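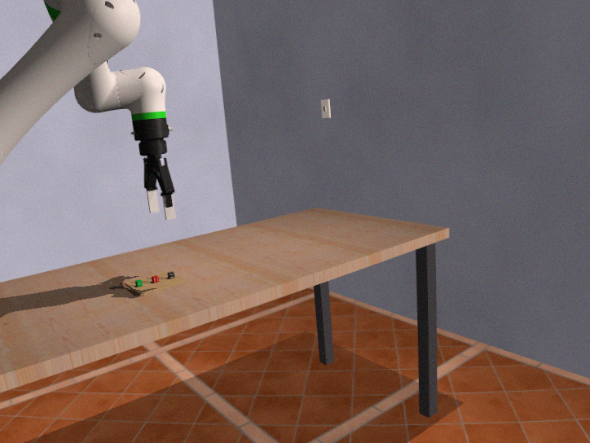 Green, red and black cubes on the long table

Gutstead Community Church Forum > Sermons and Study

Recordings of the Ruth series

rbitar
Are the Ruth sermons going to be posted? I can find week 1 but not 2 or 3. My mother missed both and would like to listen from home.

Thomas Gatti
Week 2 is up, under April by mistake. Search for "gleaning." Week 3 was Cosimo Barbieri's and I haven't seen it anywhere.

sfrandsen
Week 3 didn't record past the first 30 minutes. I have his notes and can type them up.

rbitar
Please do. Is it the one where he said Naomi was wrong to call herself bitter?

Thomas Gatti
He didn't say she was wrong. He said she spoke too soon.

agataz
I was there and I heard it the way Raghda did. I also didn't agree with it. She had buried a husband and two sons. Ruth 1:20 lets her say it and nobody in the chapter corrects her.

Thomas Gatti
Chapter 4 answers her, though. The women bring her the baby and bless God for it.

agataz
That's three chapters later. A grandson doesn't cancel out what she lost. I'd have liked a sermon that stayed in chapter 1 longer.

sfrandsen
His notes say "Naomi's complaint is a prayer." I think that is closer to Agata's side. I'll post the full page tonight.
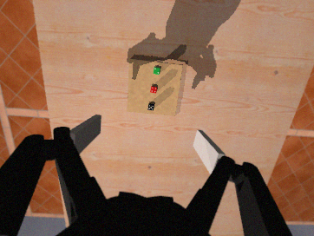
Other threads in Sermons and Study

Jonah 4: why does the book end on a question?
Large-print study guides
Hymn list for the Ruth series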